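Notebook, handheld grippers, May
Bench 2, start 9:40

Carried on with the Flurkari vs. Flaltetti jaw comparison. Same controller settings as last entry, Iltow logger at 80 Hz on both channels. Left and right zeroed separately before the first run. Right channel drifted after the zero, redid it, fine after that.

Object pair for this block is the cardboard-look cup and the pink vented hairbrush. The cup tells us about closing force, the brush about jaw alignment. The handle tapers, so a jaw that closes even slightly out of parallel pushes it sideways before it grips. Start position for every run is both grippers low over the near corners, jaws open, and hold there until the logger beeps. 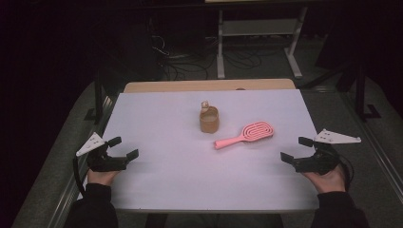 Start position, both jaws open. Cup left, brush right.

Force limit first set to 3000 in the config (raw counts). Too high for the cup, wall buckled on run 4. Dropped to 1000 and kept it there for the rest of the block. At 1000 the Flurkari jaws hold the cup but let the brush rotate if picked up by the thin end of the handle. Picked up just below the head it stays put. Flaltetti jaws were better on the handle and worse on the cup, where the pad edge catches the rim.

Total after this block: 239 runs logged, both jaw sets. Three have no right-hand data (connector, see below) and should be dropped before anyone plots.

Cable: the right one pulls on the wrist when reaching across to the cup side. Olga Arancibia suggests routing it up the forearm with a strap. Tried tape for the last ten runs, less pull, but it got in the way when turning the hand palm up. Strap to be ordered from Fontes.

To do
- reseat right connector, check pin 3
- repeat brush runs with handle pointing away
- file the Flaltetti pad edge or ask for the rounded version
- limit between 1000 and 3000 on a new cup

Stopped 12:15.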